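大学図書館の予約アプリ「Plakari」を一学期使った感想

私はイタリアから来て、日本の大学院で勉強している留学生です。日本語はまだ勉強中ですので、変な言い方があったら許してください。今回は、私の大学が四月から使い始めた「Plakari」というアプリについて書きます。図書館の席、グループ学習室、本の取り置きを一つの画面で予約できるものです。

前は「Fornow」というシステムでした。Fornowはパソコンからしか予約できませんでしたし、英語のページは半分ぐらい日本語のままでした。ですから、新しいアプリになると聞いたとき、とてもうれしかったです。

まず、登録は簡単です。学生番号と大学のメールアドレスを入れると、確認の番号が届きます。私の場合、メールが迷惑メールのフォルダに入っていましたので、届かない人はそこを見てください。言語は日本語、英語、中国語、イタリア語から選べます。イタリア語の訳は少し硬いですが、意味は正しいです。
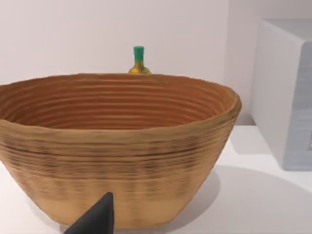

席の予約は、館内の地図から選ぶ方法と、番号を入れる方法があります。私はいつも303番の席を使います。窓の近くで、コンセントがあって、午後も静かです。お気に入りに入れておくと、二回押すだけで予約が終わります。この部分は本当に便利だと思います。

グループ学習室のほうは、少し不満があります。予約するには全員の学生番号が必要で、一人でも間違えると最初からやり直しになります。同じ研究室のThomas Zuccaroさんと発表の準備をしたとき、三回やり直しました。入力した番号を残しておいてくれれば、それだけでずいぶん楽になるはずです。それから、予約は一回2時間までです。延長のボタンはありますが、次の予約がないときでも、終わる十分前にならないと押せません。

通知についても書いておきます。取り置きの本が準備できると、すぐに知らせが来ます。ただし、返却日の知らせは前の日の夜九時に来ますので、私には少し遅いです。設定で時間を変えることはできませんでした。八月に更新があって、朝の通知も選べるようになるとお知らせに書いてありましたが、私の画面にはまだ出ていません。

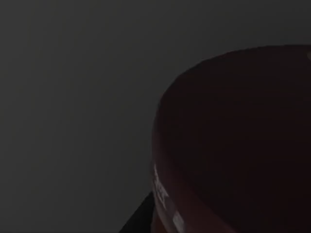 料金は、学生は無料です。卒業生や学外の人は年に3,000円、夏休みの間だけなら1,000円で使えるそうです。先輩のLleucu Foulkesさんは卒業後もこの町に住んでいて、年間のほうを払っています。試験の前の時期は学外の人は予約できなくなるので、そこは申し込む前に確認したほうがいいと言っていました。

電池の減り方は普通です。古いスマートフォンでは地図が開くのに時間がかかりますが、番号で予約すれば問題ありません。地下の書庫では電波が弱く、入館用のコードが表示されないことがありました。私は画面を先に保存しておくようにしています。受付の方に聞いたら、保存した画面でも入れると教えてくださいました。

五点満点で、私の評価は四点です。席の予約だけなら五点でもいいですが、学習室の入力で一点引きました。新しく入学する留学生の方には、ガイダンスの日に登録しておくことをおすすめします。受付の横の机で、図書館の人が英語でも手伝ってくれます。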